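Getting condensation off your windows (and keeping it off)

Every October it starts again. I come down at 7 in the morning, pull the curtains and the bottom third of the kitchen window is running with water. I've tried all sorts over the years, so these are the bits I still bother with.

First, wipe it off early. I use a small squeegee from the car aisle and an old tea towel, and it takes me two minutes a room. Do the sill as well, and get right into the corners where the black spots start.

Lids on pans! I was hopeless at this until my neighbour Babar Kiani nagged me into it. Same goes for the bathroom: door shut, window open a crack, and leave it like that for a good while after your shower.

Drying washing indoors is the real villain. If you've no choice (I haven't, most of the winter), put it all in one room with the door closed and the window ajar. My little Plandoron dehumidifier pulls some 400 ml out of the air overnight when there are towels on the airer - it goes straight down the sink. 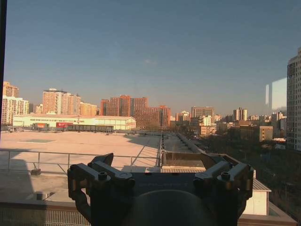

Is it all right to open the windows when it's freezing out?
Ten minutes won't hurt. Cold air is usually drier than the air indoors, and your walls and furniture hold their heat, so the room soon warms up again. Turn the heating down first though!

Last thing, pull the sofa a few inches off the outside wall. Ours had mould all up the back before I thought to look.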